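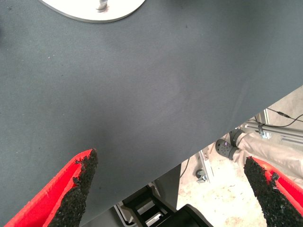 Section 3: Fitting the Halteo Rear Brake Pads

These instructions cover kit 2336, which goes on the rear axle of sedans and wagons with single-piston calipers. If your car has drum brakes back there, close the manual and call whoever sold you the kit.

Before you start

Park on level ground, put the car in gear and chock the front wheels. Release the parking brake. You'd be amazed how many calls we get from people who have spent an afternoon fighting their own parking brake.

CAUTION: Never work on a car held up by a jack alone. Use stands. The jack that came in the trunk was built for changing a tire in the rain and has no further ambitions.

Removing the old pads

1. Loosen the lug nuts, raise the car, set it on stands and take off the wheel.

2. Remove the lower caliper bolt and swing the caliper up. Tie it to the spring with wire. Do not let it dangle by the hose.

3. Slide out both pads and note which side the wear tab was on. A phone picture is fine. Memory is less fine.

4. Clean the bracket with a wire brush and brake cleaner.

Fitting the new pads

5. Open the brake fluid reservoir, then wind the piston back in with the Shukla tool, turning clockwise. Rear pistons screw in – squeezing one with a clamp will ruin it, and the warranty department has heard every version of that story.

6. Snap in the new clips and put a thin film of grease on the pad ears. Keep it off the friction surface.

7. Fit the pads, swing the caliper down and tighten the bolt to the figure in your car's service manual.

8. Refit the wheel, lower the car, close the reservoir and pump the pedal until it feels firm.

NOTE: Do step 8 before you move the car. All of it.

Do one side completely before starting the other, so there is always an assembled brake to look at when pride runs out.

Bedding in

Make several gentle stops from moderate speed on an empty road, with time between them for the brakes to cool. A light smell is normal. Smoke is a reason to pull over.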